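Craft Table Talk > Organizing & Storage
Thread: Pencil tubes vs. zip pouches for a shared table??

plumitus55
Okay, long one, sorry. I've been trying to get our homework and drawing table under control since April and I keep getting stuck on the pens.

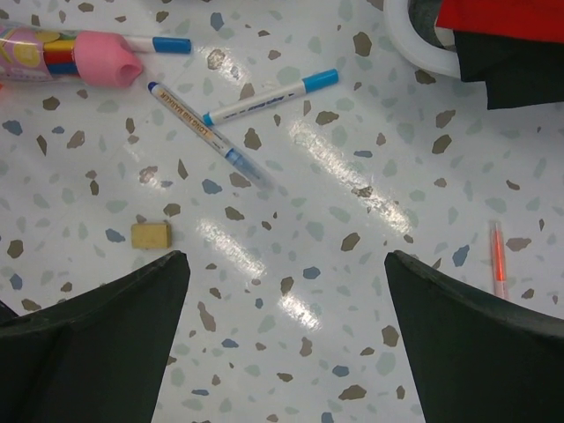
What I've got out right now

A clear plastic tube with a pink rubber cap (colored stuff inside), a couple of white markers with blue caps, one that says LONG NIB MARKER on the barrel, a thin red one, and a tan eraser. The rest is still in a shoebox in the hall closet. I love the tube because I can see what's in it! But the kids use one tube for everything and then it won't close, and whatever doesn't fit just lives on the table until dinner.

So do I buy more tubes, go to zip pouches, or give up and put a cup in the middle like my mother did? Budget is small. The Cokitz pouches come in a pack of 3 and I've been eyeing those.

inkyfajardo
Pouches, all the way. Tubes roll. We had three of them and I was forever fishing one out from behind the radiator. Also, love that tabletop, is it real terrazzo or a pattern? I have been wanting something speckled with that bluish and green in it for ages.

plumitus55
Ha, no idea, it came with the apartment! It does hide eraser crumbs really well. Shiny as anything though, I have to pull the blind down to draw on it in the afternoon.

zenevia_b
Going to disagree with the pouch people. Pouches turn into black holes. You put a good marker in and you find it a year later with a paper clip stuck to it. Clear tube, one per kid, done. If it's full, something goes out before something goes in. My two complained for a week and then they got used to it.

And store the markers flat if you can! A cup is fine for pencils, but if markers stand with the tip up all the time they dry out on you faster – at least the cheap ones do.

cupofpens
Cup person here, feeling attacked. I've had the same mug of markers on my desk since college, tip down, and they're fine. The big advantage is that kids will drop a pen in a cup. They will not open a zipper. Mine won't, anyway.

inkyfajardo
My kids open zippers just fine when there's candy in the bag, lol. But fair point.

zenevia_b
Tip down is a different story, I'll give you that. I was picturing the way my husband does it.

plumitus55
What about the long nib one? I got it for marking inside drilled holes when I put shelves up and it somehow migrated to the art stuff. Does it belong in the kids' tube or in the tool drawer?

cupofpens
Tool drawer!! Those tips get mashed the second a six-year-old colors in a dinosaur with one. Ask me how I know.

zenevia_b
Agree with the mug person for once. Tool drawer, top shelf, wherever they can't reach.

shoebox792
Coming at this from the other side – I think you own too many pens. I went through ours last winter and there were more than 400 in the house, counting crayons. Test every one on scrap paper before you buy a single container. We tossed a whole grocery bag of dead ones and the leftovers fit in two tubes.

inkyfajardo
400?! Okay, now I'm scared to look in my own closet.

plumitus55
Well, the shoebox is coming out tonight. I'll do the scrap paper test first, then one tube each, and the long nib goes in with the screwdrivers. Still kind of want the Cokitz pouches for the car, though. Has anybody washed one?

inkyfajardo
Cold wash, inside out, hang it up. The zipper on mine got a little stiff but it still works.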